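Part 4: Setting a place with the woven placemats

If you skipped ahead to this part, go back and do Part 3 first, because you need the table wiped down and the chairs pushed in before any of this makes sense. I'll wait!

Okay. I wrote this guide for the people who stay in our rental cottage at Drurnardale and want to do the nice dinner on their last night (a lot of you do, and I love it). Everything you need is in the tall cupboard, on the two lower shelves. My sister-in-law Urszula Nowicki picked most of it out, so if you like the gold flatware, that's her doing and I'll pass it on.

What to take out for each person

One round woven placemat
One cloth napkin, the pale gray-green ones
One gold napkin ring
One fork and one spoon, plus a knife if you're serving something that needs cutting
One blue plastic cup (glasses are on the top shelf, but please keep those for indoors)
One plate, from the stack beside the bread box

Steps

1. Lay the placemat down first. Put it flat on the wood with its outer edge a thumb's width in from the edge of the table. The weave has a rim that likes to curl up after it's been sitting in the cupboard. Flip it over, press down with both palms, flip it back. That usually does it.

2. Check which side is up. Some of the mats still have a little tag on them, and the tag side is supposed to go underneath. I keep meaning to snip those off. If you have scissors in your hand and feel like it, go ahead.

3. Fold the napkin. I do the plainest fold there is: in half, in half again, then once more so you have a flat stack with the folded edge facing you. No swans. If you want to put it through the ring, stop one fold sooner and roll it loosely, then slide the ring to the middle.

Note: The rings have open metalwork and the fabric can snag in the gaps. Go slowly and don't yank. If a thread catches, push the cloth back the way it came and start again.

4. Put the napkin on the left or in the middle of the plate, whichever you like. I put mine in the middle when the table is crowded, and with six people around it the table gets crowded fast.

5. Set out the flatware. Fork on the left of the mat, spoon on the right, both on the bare wood and lined up with the bottom of the plate. The spoons have long handles, so they look a bit wild if they're crooked. Take a step back and look before you move to the next seat.

Caution: Please don't set the forks down tines-first on the tabletop. It's soft, pale wood and it dents if you so much as look at it. My brother-in-law Kacper Krajewska (he built the benches in Part 2) sanded out the last set of dents in December and he has asked me, very politely, to mention it.

6. Put the cup up at the top right, above the spoon. Leave enough space to get a hand around it without knocking the plate.

7. Plate goes on last, right in the center of the mat. I like to carry the plates over once all the seats are laid, so they aren't in the way while you're fussing with everything else.

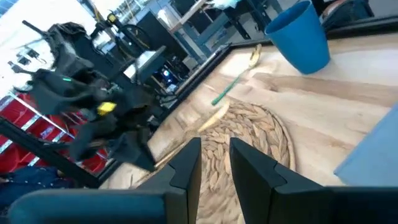
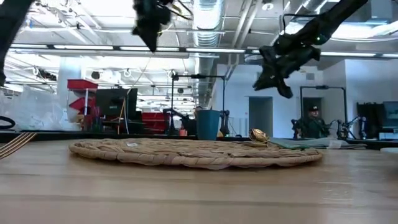 Placemat, cup and flatware partway through being laid out on the pale wood table.

8. Straighten things up. Walk all the way around the table once and nudge whatever has drifted. Placemats slide on this wood more than you'd expect, especially when someone leans over to reach the far side (I'm short, so I do this constantly). If yours won't stay put, there's a roll of grippy shelf liner in the drawer under the cupboard. Cut a piece the size of your palm and tuck it under the middle.

9. Light the candles only once everybody is sitting down, and keep them off the placemats altogether. They're dried plant fiber! A saucer in the middle of the table is the right spot.

If you're setting up for kids

Skip the napkin rings. They roll, they get worn as bracelets, and one of them spent most of last summer inside the sofa. Use the blue cups, fill them halfway, and slide the cup in a little closer to the plate so it isn't sitting out by somebody's elbow. You can leave the placemats on for kids, just have a damp cloth ready.

Clearing up afterward

1. Plates and cups come off first and go straight in the dishwasher. The cups go on the top rack only.

2. Wash the gold flatware by hand. The dishwasher takes the shine off, and so does leaving it in the sink overnight. Warm water, a drop of dish soap, a soft sponge, then dry it right away with a towel. No scouring pads, please, even if there's cheese.

3. Shake the placemats out over the deck rail. Crumbs get down into the braids and a good shake gets nearly all of them. For sauce, dab with a cloth wrung out in warm water and let the mat dry flat. Don't soak them and don't hang them over a chair back, or they'll dry in the shape of the chair.

4. Napkins go in the cotton bag on the laundry room door. I wash them on cold, at 400 spin if you're using the little machine. You don't have to run the load yourself, though guests sometimes do and I'm always happy about it.

5. Give the table a wipe along the grain, then dry it. Standing water leaves a mark by morning.

Caution: No spray polish on the table. It has an oil finish and the polish turns it sticky.

6. Stack the placemats in the cupboard, flat, with nothing on top. The flatware goes back in the Zerkora box, handles all pointing the same way so the lid will close.

When something isn't right

The placemat won't lie flat. Lay it upside down under a couple of the big cookbooks for 40 minutes while you're cooking.

The flatware looks cloudy. It's usually just water spots. Buff it with a dry napkin before you set it out.

The cup smells like juice. Baking soda and warm water, leave it for an hour, rinse.

Something is chipped, bent or missing. Leave a note on the fridge pad and tell me what it was. I have spares of nearly everything except the napkin rings.

Part 5 covers the outdoor table and the umbrella, including the crank that sticks.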